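Courses > Computer Hardware > Unit 4 > Handout: Cooling in Portable Computers

Unit 4. Thermal Limits and Sustained Performance

Purpose of this handout

This handout supports the second lecture of the unit. Students should read it before the lab and bring a copy with them.

1. Why rated speed and working speed differ

A processor in a portable computer is sold with two figures: a base clock and a boost clock. The boost clock can be held only while the chip stays under its temperature limit and the system stays within its power budget. When either limit is reached, the firmware lowers the clock. This reduction is called throttling. It is part of normal operation and does not indicate a fault.

Two machines with the same processor may therefore give different results in a long test. A thin chassis with one fan will usually settle at a lower clock than a thick chassis with two.

2. The heat path

Heat leaves the chip through the thermal compound, enters a heat pipe, and is carried to a set of metal fins. A fan moves air across the fins and out of the case. A weakness at any point affects the whole path. Dried compound and blocked fins are common causes of poor results in older machines.

3. Short tests and long tests

A short benchmark may finish before the cooling system has warmed up, and its score then reflects boost behavior only. For this course, a sustained test is one that runs for more than 20 minutes under constant load. Record the clock speed, chip temperature and fan speed every 2 minutes, and discard the first 8 minutes of readings when calculating the average.

4. Choice of workload

The lab uses the Durnura stress tool for the processor and the Fendetti scene pack for graphics. Run each one separately, then run both together. The combined result is normally the lowest, as the processor and graphics chip in most portable machines share a heat pipe.

Rendered interiors with pale surfaces and soft reflections are a suitable graphics load. Keep the resolution and quality settings the same for every machine tested.
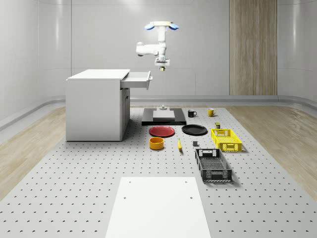
Figure 1. Rendered interior with suspended robot arm.

5. Reporting

Submit one table and one graph for each workload. State the room temperature, the power mode and whether the machine was on battery. Reports that omit the power mode will be returned for correction.

Further reading: Dunleavy Lab Guide, chapter on thermal design.

Comments

jollside_lab: Does the discard period apply to the combined run as well?

Course office: Yes, it applies to all three runs.

mt_evening: The link to the Dunleavy chapter asks for a library login.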